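Carik four-headrest sofa, cream leather
Reviewed by Birsen Ekinci, 3 February 2024

We bought the Carik in September to replace a fabric sofa that had gone flat in the middle. Delivery took 19 days and two men got it through the front door with the arms already fitted. Check your hallway first if it is narrow.

The headrests are the reason to buy it. There are four and each adjusts separately, so Duygu can have hers up for reading while mine stays low. They are stiff to move and need both hands.

The seat is ribbed and firmer than it looks. I find it comfortable for up to 170 minutes, long enough for most films. The buttoned back cushions are softer. I still put a cushion behind me at the left end.

Pale leather shows marks. A damp cloth deals with most of them, but crumbs get down between the ribs and have to be vacuumed out. Denim left a faint blue patch that took a proper leather cleaner to shift.

The Tesum we tried in the same shop was £70 cheaper and had fixed headrests. I would pay the extra again.

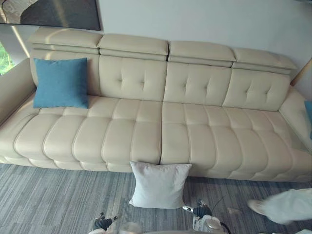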